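Hanging brushes tip down, is it bad for them?
Posted in Calligraphy & Brush Painting

Si-woo Byun
Hi all! I finally got a proper rack after 2 years of leaving my brushes in a mug (I know, I know). Now my aunt says hanging them ruins the loops, and a guy in my Wednesday class says it's the only right way to dry them. Who do I listen to? Also, does the order matter? I have one really fat brush and I never know where to put it.

Golnar Nazari
Your classmate, mostly! Rinse until the water runs clear, squeeze the bristles gently, shape the point with your fingers and hang it. Standing a wet brush on its end lets water creep down into the glue, and that's how I lost a goat hair one I really loved. Loops do wear out, but you can replace them with a bit of waxed thread.

Order is up to you. I'd give the fat one extra space so it doesn't bump the others while it's damp. Four brushes on a dragon rack, with the thick tan-handled one third from the left:
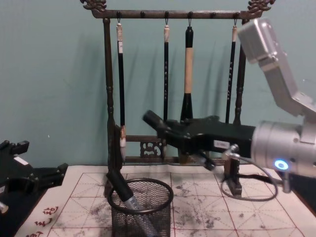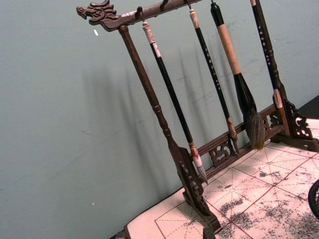 Oh, and keep the rack out of direct sun, the hair gets brittle. If a loop does snap, lay that brush flat on a folded towel until you fix it.

Jovley
mine are in a jar and they're fine lol. just dry them first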